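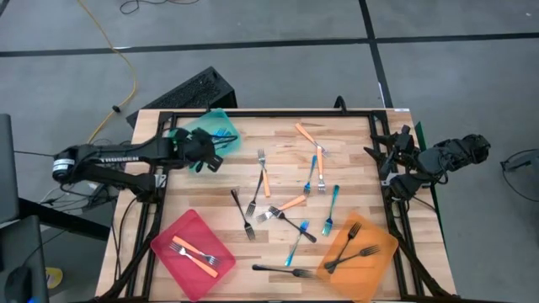 Three weeks with the Nanton and Hosano grippers

I have been meaning to write this up for a good while, and a rainy weekend has finally given me the excuse. We run a pair of small black arms on a table with a wooden top, and for most of the year they have been sorting things into coloured bins. Cutlery is my favourite job to give a new gripper. A fork is thin, shiny, a bit springy and never quite the shape you think it is, and if a gripper can cope with a mixed heap of them it can probably cope with most of what lives in a kitchen drawer.

So forks it was. Our set has orange handles, plain black ones, a few in a blue iridescent finish and a plain silver one, and the bins are translucent teal, red and orange. I tried the Nanton fingers first and the Hosano set after that, swapping them over on both arms so that neither had the benefit of the better motor.

The Nanton

The Nanton is the cheaper of the two at 141 pounds for a pair of fingers with the mounting plate, and I must say I liked it the moment I took it out of the box (the screws were bagged by size, bless them). Fitting took me most of a cup of tea. The fingers close nicely parallel and the tips are narrow enough to get under a handle that is lying flat, which was exactly where our old ones used to skid about and push the fork across the table like a snooker cue.

Where it struggles is with forks that touch one another. If two sets of tines are nose to nose it will quite happily pick up both, carry them halfway and drop one on the wood. I softened this by asking the arm to grip nearer the end of the handle, though then the fork swings more on the way over and sometimes catches the rim of the bin. Out of 100 picks with the Nanton I had 82 clean drops, which I thought very decent for the money.

The Hosano

The Hosano feels a good deal more serious. It has a soft pad inside each finger and a little more give when it closes, so the thin handles settle into place and stay there. It managed 91 out of 100 on the same job, and most of the misses were the blue forks, which our overhead camera sees differently depending on where the light is coming from. I don't hold that against the gripper at all – I had just the same trouble with the Nanton and ended up hanging a sheet of baking paper over the lamp.

It is slower, mind you. There is a small pause before each grip while it checks the pressure, and over a long session you do notice it. The price is 823 pounds a pair, too, and I had to have a long chat with my colleague Rozália Vondráček before we agreed to keep them.

A word about the controller

Both sets were run from the Michalík controller, and I have grown very fond of it. The menus are plain, it remembers the finger width for each tool, and the stop button is big enough to hit with an elbow. My one grumble is the cabling. The leads supplied are stiff and want to curl back on themselves, so do spend an evening tying them along the arms before you start, and leave plenty of slack at the wrist.

Which would I buy?

For a home bench or a school club I would go for the Nanton and spend the difference on a decent light. If your arms are going to be picking all day with no one sitting beside them, the Hosano is kinder to the forks and to your nerves. Ukavik have promised me a set of their rubber-tipped fingers in December, and I'll put them through the same cutlery when they come.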